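Gonach新款复刻球衣开售，“限量”二字引来质疑

Gonach本月推出新一季复刻球衣，分主场、客场和“限量”三种，男女及青少年尺码齐全。官网的宣传语是“和球员穿的一样”，价格比上一季高出100克朗，主场版标价700克朗，限量版1000克朗。

“一样”到什么程度，发布稿里没有说清。球员版用的是激光打孔面料，复刻版的面料说明只有“透气”一个词。背后的号码球员版为热压，复刻版写的是“高品质印制”，至于能洗多少次，客服答复称“视洗涤习惯而定”。

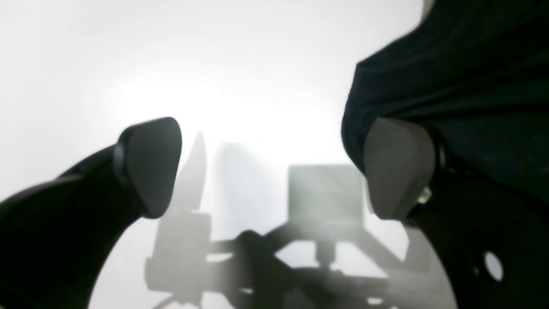
Rorkov体育用品编辑组

限量版的争议更大。记者两次询问总共生产多少件，品牌方都只回答“数量有限”。领口内侧缝有编号标，但编号没有写明总数，买家无从判断手里这件到底有多稀罕。去年的限量款在售罄三周后重新上架，当时的解释是“应球迷要求”，编号接着往下排。

经营球迷用品店Ateş的Tuncay Özkan今年只订了20件限量版。他说，去年那批补货之后，先买的顾客回来找他理论，他也答不上来。“他们问我限量限在哪里，我只好让他们去问厂家。”

Gonach产品负责人Gunnel Strand在书面回复中表示，新款“在版型和细节上均有提升”，涨价反映的是原料成本。回复没有附上成本数据。记者对比两季的尺码表，胸围和衣长完全相同，袖长短了一厘米。这算不算提升，恐怕要看各人的胳膊。

零售平台Trado已经把主场版列入“热卖”，可页面上线还不到一天，评价栏是空的。该平台同时提供印名服务，印了名字的球衣除质量问题外不退不换，这条规定放在结算页最下方，字号很小。球员冬季转会的可能性，页面上自然也没有提。

上一季主场版目前仍在部分门店以几乎半价出售，尺码以中号和大号为主。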